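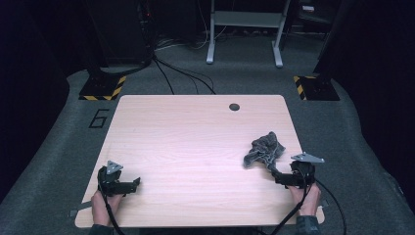 Montage musical à partir d'œuvres préexistantes : synchronisation de la bande son du court métrage Pemitura

Rapport de projet, licence 3, parcours Son et image
Remis le 4/3/26

1. Objet du projet

Le projet porte sur la construction d'une bande musicale pour Pemitura, film de fiction muet d'une durée de 20 minutes. Aucune composition originale n'était autorisée par le cahier des charges. La musique devait provenir d'enregistrements existants, libres de droits ou cédés par l'ensemble Torvik, formation de cordes et percussions qui a mis à notre disposition une partie de ses archives.

Deux questions ont été traitées. La première concerne le choix des points de coupe dans une œuvre qui n'a pas été écrite pour l'image. La seconde concerne la superposition de deux pièces atonales dans une même séquence et ses effets sur l'intelligibilité du montage.

2. Corpus

Le fonds Torvik comprend 63 pistes, numérisées à partir de bandes analogiques. Après écoute, six pièces ont été conservées. Les critères de sélection étaient la densité de la texture, l'absence de pulsation marquée et la présence de silences internes d'au moins deux secondes, utilisables comme points d'entrée ou de sortie. Les pièces à ostinato rythmique ont été écartées. Elles imposent leur propre découpage et entrent en concurrence avec celui des plans.

Le souffle de bande a été conservé sur quatre pièces. Sur les deux autres, une réduction de bruit légère a été appliquée au-dessus de 8 kHz. Un traitement plus fort altérait les harmoniques des cordes jouées près du chevalet.

3. Méthode

Le film a été importé dans la station de montage Jillico à 24 images par seconde, session en 48 kHz et 24 bits. Chaque séquence a fait l'objet d'un relevé manuel : changements de plan, mouvements d'appareil, entrées et sorties de personnages. Ce relevé a été reporté sur papier, une colonne par piste musicale, avant toute intervention dans le logiciel.

La synchronisation a été réalisée sans étirement temporel. Lorsqu'un accent musical ne tombait pas sur l'image voulue, la pièce était décalée dans son ensemble ou coupée sur un silence. Les fondus enchaînés ont une durée comprise entre 40 et 600 millisecondes. Au-delà, l'oreille identifie une transition, effet recherché dans une seule séquence (la traversée de la gare).

Pour les superpositions, la pièce principale reste au centre et la pièce secondaire est abaissée de 9 dB, avec un filtre coupe-bas à 180 Hz. Ce réglage a été fixé par essais successifs dans la salle de mixage du site de Zarthorpe, puis vérifié au casque.

4. Résultats

La séquence d'ouverture utilise une seule pièce, laissée intacte pendant deux minutes et quarante secondes. Trois coupes image coïncident avec des attaques de percussion. Une seule de ces coïncidences a été recherchée. Les deux autres découlent du premier calage et ont été conservées.

La séquence de l'escalier repose sur deux pièces superposées. La première version comportait trois couches. Le registre médium devenait alors confus et les bruits de pas enregistrés en postsynchronisation n'étaient plus audibles. La troisième couche a été supprimée et les pas remontés de 3 dB.

La séquence finale a posé le plus de difficultés. La pièce retenue se termine par un decrescendo de cinquante secondes, alors que le dernier plan n'en dure que trente et un. Couper le début du decrescendo produisait une chute de niveau perceptible. La solution adoptée consiste à faire débuter le decrescendo sous le plan précédent, en remplaçant son attaque par un son tenu de contrebasse prélevé dans la même pièce.

5. Limites

La projection de contrôle a eu lieu dans une salle plus réverbérante que la salle de mixage. Les silences internes y paraissaient plus courts et deux coupes sèches passaient pour des fondus. Le mixage n'a pas été repris à la suite de cette projection.

La documentation des bandes est incomplète. Pour une des pièces retenues, la date d'enregistrement et le mouvement exact ne sont pas connus. Elle figure au générique sous son numéro d'inventaire.

6. Suite prévue

Une version stéréo réduite, destinée à la consultation en bibliothèque, sera préparée en mai. Le niveau moyen sera relevé et la dynamique de la séquence finale resserrée. Les relevés papier, les feuilles de montage et la session Jillico seront déposés avec les fichiers son.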